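3.2 Cable dressing and the morning check

I should say at the start of this section that most of what kept our cell running had very little to do with the controller. It was cables. Anqi Gu and I took over the upkeep of the cell in December, and by then the arms had already done 132 of the planned 300 runs with what I can only call a relaxed attitude to wiring (mine, mainly, so I'm allowed to say it). We lost 29 runs in that first batch, and when we went back through the logs nearly all of them came down to a lead pulling at the wrist during a long reach.

The arms themselves are fine. They have seven joints and plenty of freedom, and that's exactly the trouble: the planner will happily pick an elbow pose that no person would think of, and whatever is strapped to the links has to go along with it. Too little slack and the connector takes the load. Too much and you get a loop sweeping the tabletop at glassware height! We went back and forth on this for longer than I'd like to admit, and Guilan Kang has a notebook full of strap positions that we tried and threw out.

What we settled on is dull but it works. Straps go on the links and never over a joint, the loop between wrist and elbow is left free, and the arm is driven slowly to its furthest reach before anything gets pulled tight. Figure 4 shows how things stand on the bench.
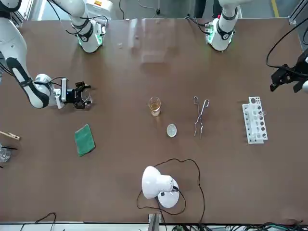
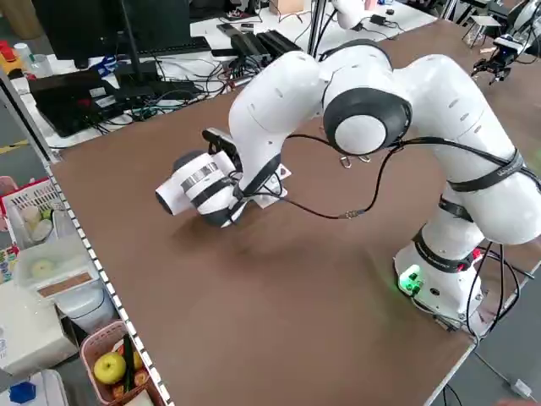 Figure 4. Arms and their cabling at the cell; the first view has the glassware and lamp on the table, the second a single arm and its elbow.

The check each morning takes two people if you want it done properly, one on the stop button and one watching the leads. We start at 8.30, before the room gets busy. Whoever is watching runs a finger along each strap, gives every connector a gentle tug and then calls out for the first joint. We go from base to wrist, always in that order, after Takumi Sugiyama once did it backwards and we both lost track of where we'd got to. The camera bracket gets a look as well, as a loose screw there moves the view by a hair and spoils the hand-eye calibration (see 3.4, where I complain about this at more length).

Straps are changed when the edge goes furry. I tried to come up with a proper measure for this and failed, so furry it is. The spares live in a tin marked Wokus, along with the 2 mm hex key that everybody borrows.

Andri Zwahlen asked whether a sleeve over the whole arm would save us the bother. We did try one from Prelley, and it kept the leads tidy, but it bunched up at the elbow and we couldn't see a worn strap underneath it. It came off after a week and we carried on with bare straps for the remaining runs.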